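**Cable loop on picking arm catches when it reaches the far corners of the bin**

*Efe Osagie*

Hello all. I look after one small picking cell at Lendenex. It is a KUKA arm with a finger gripper, and it takes mixed plastic things out of one bin and puts them in a second bin behind. Last month it did a run of 1,164 picks and the arm stopped 16 times. I looked at the log and most of the stops are at the far left corner of the bin, when the last axis turns more than some 200 degrees from home.

I think the problem is the yellow cable and the black ones beside it. They make a loop near the wrist, and when the wrist turns the loop becomes tight and I can hear it pull. Two times the connector was not fully in after the stop. I pushed it back and continued, but I do not like this.

My questions are: should I make the loop bigger or smaller? And is it allowed to fix cables together with the air hoses, or must they be separate? I have no cable guide from the supplier and the budget is closed until November.

*Drolley*

bigger loop. also more zip ties. we did this on ours and it is fine

*Heather Cruickshank*

I would be careful with only making the loop bigger. A big loop can hang down and touch the bin wall, and then you have a new reason for stops.

What I do on our cell is the following:

1. Put the arm in manual mode at low speed and turn the last axis to both ends of the range you use in the program. Do not use the full range of the robot, only yours.
2. At each end, stop and look at the connector. The cable should leave it straight for at least 4 cm before it bends.
3. Open the tie that is nearest to the wrist, give a little more cable, and close it again by hand. If the tie makes a dent in the cable jacket, it is too tight.
4. Repeat the two ends with the gripper low in the bin, in each corner.

For your second point, on our cell the hoses run separately after the last joint. The hoses are stiffer than the cable, so when they are tied together the hose decides where everything goes.

Our loop sits at the side of the orange joint, and the thin hoses go down to the gripper on their own:
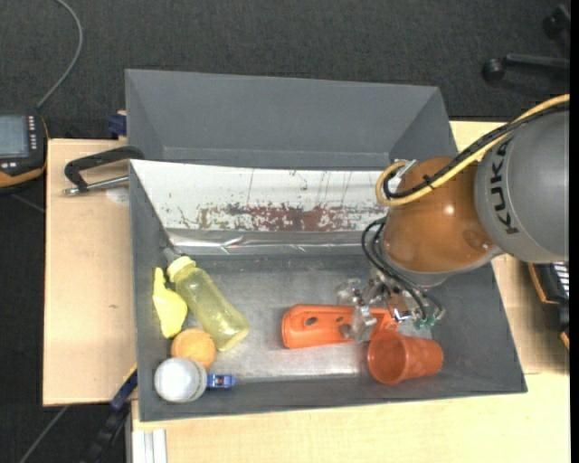 *Yellow cable and black bundle over the joint, with the connector at the top of the loop.*

Please also check your program. If the gripper is symmetric, you can often pick the same object with the wrist turned 180 degrees back, and then the cable never comes to the tight side. I changed this in the grasp settings on a Friday afternoon and it removed more stops than the new ties did.

About the connector: if it came loose two times, look at the pins with a lamp before you run again.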